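핸드헬드 그리퍼 데이터, 마커 추적부터 정책 입력까지 정리하는 법

지난 글에서 Givik 설치까지 끝냈으니 오늘은 제일 귀찮은 부분으로 들어갑니다. 바로 전처리예요! 저도 처음엔 녹화 파일만 잔뜩 모아 두면 학습은 알아서 굴러갈 줄 알았거든요. 그런데 첫 학습 결과를 보니 팔이 트레이 옆 허공을 아주 정성스럽게 집고 있더라고요. 원인을 찾는 데 하루를 다 썼고, 범인은 모델이 아니라 시간축이었습니다.

준비물은 Zakska 2 버전, 마커 크기를 적어 둔 설정 파일, 그리고 세션 폴더 하나면 됩니다. 폴더는 그리퍼별로 나눠 두세요. 양손을 한 폴더에 섞어 넣으면 나중에 왼손 오른손 구분하다가 눈이 빠집니다(제 얘기예요).

1단계. 공간부터 보고 기준 좌표 정하기

기준 좌표는 움직이지 않는 것에 걸어야 합니다. 저는 테이블 모서리를 좋아해요. 사람이 여럿 돌아다니는 넓은 공간에서는 배경 특징점의 상당수가 사람 옷이나 가방에 찍히기 때문에, 설정에서 dynamic_mask를 꼭 켜 두세요. 유리문에 비친 조명도 특징점으로 잘 잡힙니다. 이런 영역은 마스크 편집기에서 네모로 대충 덮어도 결과가 훨씬 얌전해져요. 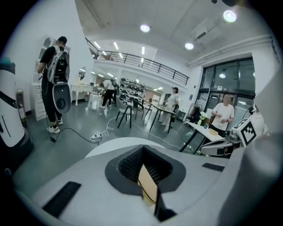
2단계. 시간축 맞추기

제가 하루를 날린 단계입니다. 카메라마다 시작 시각이 조금씩 다르니까 파일 이름의 시각은 믿지 마세요. Zakska에서 sync 탭을 열고 손가락이 닫히는 순간을 기준으로 맞추면 됩니다. 자동 정렬을 누르면 후보가 나오는데, 첫 번째 후보를 덥석 고르지 말고 꼭 재생해서 확인하세요. 제 세션은 오프셋이 493밀리초였어요. 숫자만 보면 별것 아닌 것 같죠? 손이 빠르게 움직일 때는 트레이 하나를 통째로 지나칠 수 있는 시간입니다.

맞춘 값은 session.yaml의 time_offset_ms에 적습니다. 부호를 헷갈리기 쉬운데, 그리퍼 쪽이 늦으면 양수예요.

3단계. 마커로 두 그리퍼의 상대 위치 잡기

양손 작업에서는 손 하나하나의 궤적보다 두 손 사이의 관계가 더 중요할 때가 많습니다. 위에서 내려다보는 시점이 있으면 여기서 아주 든든해요. 큐브에 붙은 마커는 한 면이 돌아가도 다른 면이 보일 가능성이 있으니까, 면마다 ID를 따로 등록하고 큐브 하나로 묶어 주세요. 면을 따로따로 추적하게 두면 손목을 돌릴 때마다 포즈가 톡톡 튑니다.

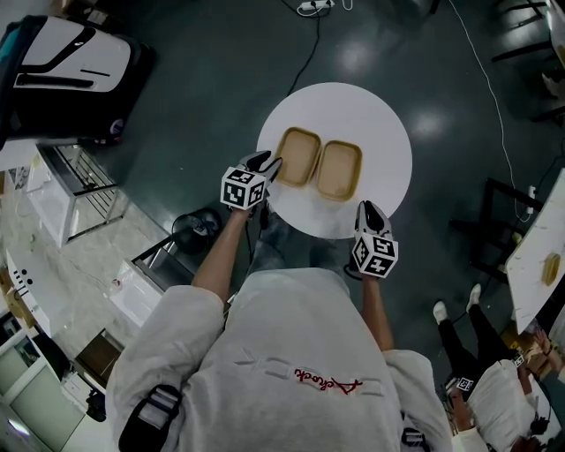 글 Elsie Mottram
Sarantis 인식 소프트웨어 담당

큐브를 묶었으면 검출 결과를 그래프로 한번 그려 보세요. 선이 부드럽게 이어지다가 갑자기 뒤집히는 구간이 있다면 십중팔구 포즈 모호성 문제입니다. 마커를 거의 정면에서 볼 때 잘 생기는데, 직전 프레임의 포즈를 초깃값으로 넣어 주면 많이 줄어들어요. 옵션 이름은 use_prev_pose이고 기본값이 꺼짐입니다. 왜 꺼져 있는지는 저도 모르겠어요.

주변에 다른 사람의 그리퍼가 같이 잡히는 경우도 챙겨야 합니다. 허용할 마커 ID 목록을 세션마다 적어 두면 남의 손이 내 궤적에 끼어드는 일을 막을 수 있어요. 단, ID가 서로 겹치면 소용이 없으니까 인쇄할 때부터 번호를 나눠 두는 게 편합니다!

4단계. 그리퍼 시점에서 다시 검산하기

이제 반대 방향으로 확인해 볼 차례예요. 한쪽 그리퍼 카메라에 다른 쪽 마커가 들어오는 프레임만 골라서, 3단계에서 구한 상대 포즈와 비교합니다. 명령은 간단해요.

zakska check --pair left,right --min-frames 100

프레임이 100개보다 적으면 경고가 뜨는데, 그럴 땐 억지로 값을 낮추지 말고 다른 구간을 더 넣으세요. 제 세션에서는 1,495프레임이 조건을 통과해서 꽤 마음 편하게 비교할 수 있었습니다. 오차가 한 방향으로만 쏠려 있으면 카메라와 마커 사이의 고정 변환이 틀어진 거고, 빠른 동작에서만 커지면 2단계로 돌아가야 해요. (네, 저는 세 번 돌아갔습니다.)

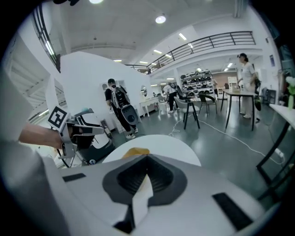

그리퍼 카메라에 들어온 상대편 그리퍼와 마커

5단계. 내보내기

검산까지 통과했으면 Funditz 형식으로 내보냅니다. 좌표는 절대값 말고 현재 손 위치를 기준으로 한 상대값을 추천해요. 테이블을 조금 옮겨도 정책이 덜 당황하거든요. 양손 작업이라면 inter_gripper 항목도 꼭 체크하세요. 이걸 빼먹으면 3단계에서 고생한 값이 파일에 안 들어갑니다.

내보낸 뒤에는 에피소드 하나를 골라 궤적을 영상 위에 겹쳐 재생해 보세요. 손가락 끝과 선이 같이 움직이면 학습 폴더로 옮기면 되고, 선이 혼자 앞서가면 time_offset_ms의 부호부터 뒤집어 보시고요. 학습 설정 파일은 다음 글에서 이어서 다룰게요.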